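Notebook, pricing module, July

Continuing from the last entry. I had left open the question of why the quote for the Timmermans catalog comes out different when the customer changes the quantity after choosing the options, and not before. Today I spent the morning only on this.

First I made the order again by hand. Base product, 2 engraving lines, gift wrap, quantity 8. If I put the quantity first, the total is 140. If I put the quantity last, the total is 109. Same product, same options, same currency. I repeated it in a private window to be sure it is not the cart memory. It is the same result.

What I found: the option surcharge is stored on the line when the option is selected, and it is multiplied by the quantity of that moment. When the quantity changes later, the module asks only for the new base price and it takes the old surcharge as it is. So the customer who goes "backwards" through the form pays the surcharge for one piece. In Trekedus the old module did this calculation at checkout, so we never saw it there. Zuvis does it in the product page, to show the live price, and at checkout it trusts what it receives.

I don't like that it trusts. Even when the live price is correct, the server should calculate again. I wrote this already in the spring and I write it again. 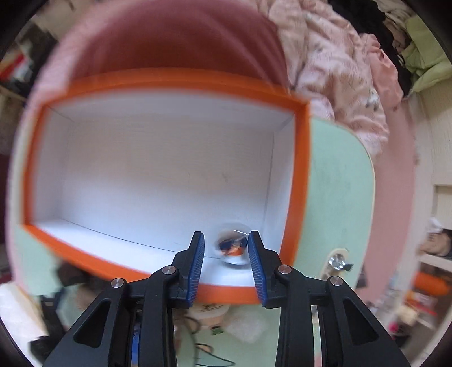 Grondance support answered a little before noon that the behavior is known to them and that the surcharge was meant to be "fixed at selection" for shops which sell one piece at a time. They suggest to set the surcharge type to "per line" and put the multiplication in the formula field. They also ask if we use tier discounts, for in that case the formula must read the quantity after the tier is applied and not before.

We do use tiers, so I tested both.

Formula with quantity before tier: total is right for small orders, wrong from the second tier up. The discount goes on the base price but the engraving stays at full price. Maybe some shops want this. Timmermans does not, their price list says clearly that the discount is on the complete line.

Formula with quantity after tier: right in all the cases I tried, in both directions of filling the form. The live price has a small delay, it shows the old number for a moment and then jumps. Ugly, but the sum is correct.

One more thing I noticed. If an option is removed and then chosen again, the line keeps an empty surcharge row with value zero. It does no harm to the total, but it is printed on the invoice PDF as a blank line. I have to look in the template, perhaps it is enough to skip rows with zero.

Settings as they are now on the test shop:
surcharge type: per line
formula reads: quantity after tier
rounding: on line total, not on unit
live price: on

Not changed on the real shop yet. Before this I want to export the more than 140 saved carts, as I don't know what happens with a cart that was saved under the old type. If it keeps the old surcharge, the customer will see one price in the cart and another on the product page.

To do: cart export, invoice template, answer to Grondance with the two totals, ask them if the server calculation at checkout can be forced. Rounding with the tax included I did not check at all.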